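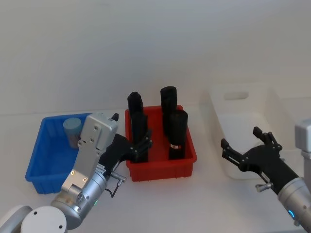 White table, blue, red and translucent bins.

Monday. Adhesion of the Prenel waterborne primer on galvanised sheet, second round. Carrying on from the December pages, where the cross-cut results would not repeat between panels of the same batch.

Panels cut from the Kerton stock, degreased with the alkaline cleaner, rinsed in deionised water, hung to dry. I did the water-break test on each one before coating. Two failed along the lower edge and went back through the cleaner. Both passed the second time.

Primer drawn down with the wire bar, flash-off at room temperature, then the oven. The Pelkonen oven overshoots when the door is opened early in the soak, so this time I loaded everything in one go and left it shut. Soak timed from when the panel thermocouple reached set point. In December it was timed from the oven display, and that alone could account for part of the scatter.

Cross-cut done with the multi-blade cutter, new blade. Panel 807 lifted along the cuts on the left half only. Right half clean. The others gave small flakes at the intersections and nothing more. Film thickness on 807 was even across the width, so I do not think the drawdown is to blame.

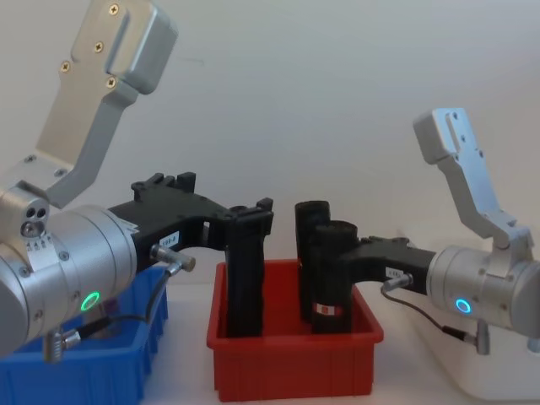 Hoi-yan Mok asked whether the left half of 807 had been the lower edge during the rinse, and said that drainage marks from the alkaline cleaner would give the same pattern. I had not recorded the hanging orientation. It needs to go on the sheet from now on, with an arrow scribed on the back of each panel.

Checked the cleaner bath at 3. Alkalinity slightly high against the Pranavix data sheet, still inside the limits. Rinse conductivity was creeping up by the last panels. Water changed, conductivity logged again after the change.

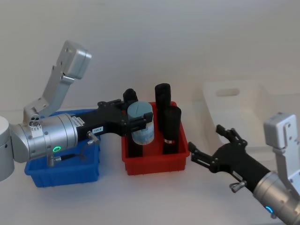
Next set will be 4 panels from the same sheet, two hung upright and two inverted, everything else held as today. If the lift follows the lower edge, it is the rinse. If it stays on the same side of the sheet, I will ask Rafferty Blackwood for the coil position and check the passivation.

Tape roll nearly finished, reorder. Old blade kept in the drawer, marked.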